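How to Fold a Rumpled Knit Top So It Stays Folded

A top that has sat balled up in the basket won't fold well until the fabric is relaxed. Work on a clean, flat surface with enough room for both sleeves.

1. Find the shoulders before you do anything else. Pick the top up by the shoulder seams and let it hang while you count to eight. Give it two short shakes and lay it down, front side under.

2. Smooth from the middle out with flat hands. Don't pull on the hem — knits stretch and the bottom edge will go wavy. Mustard and ochre colors show every ridge as a darker line, so you can tell where you still need to press. 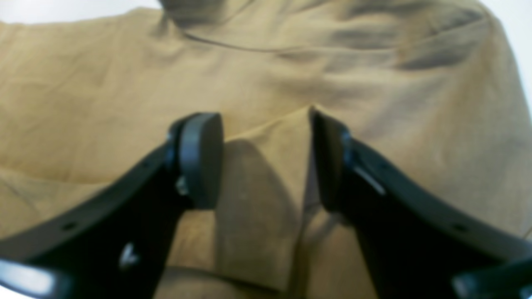 Kelen Home Pages, No. 74

3. Fold one side in to the center of the back. Turn the sleeve down so it lies along the fold. Do the same on the other side. The two sides should meet without overlapping.

4. Bring the hem up toward the collar and stop a little short of it. Then fold in half again, or in thirds for a deep drawer. Keep the last turn soft and rounded. A hard crease across a sweatshirt is difficult to get out without steam.

5. Run a finger along the stitching at the hem or cuff. If the band has flipped under, turn it back out now. Check the side seams too.

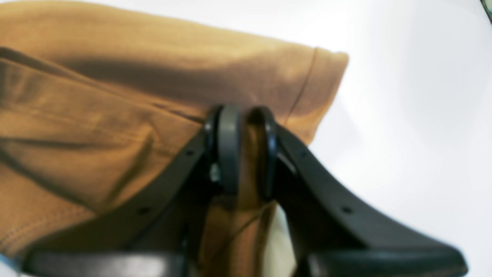 Gergely Fülöp writes that he skips the thirds and rolls his from the hem up, and that heavier sweatshirts come undone in the drawer unless the sleeves are tucked in first. He also turns anything with a print inside out.

Rolling works with step 3 as written. Start at the hem and keep the roll even on both ends.

Stack folded tops with the rounded edge facing you, heaviest at the bottom.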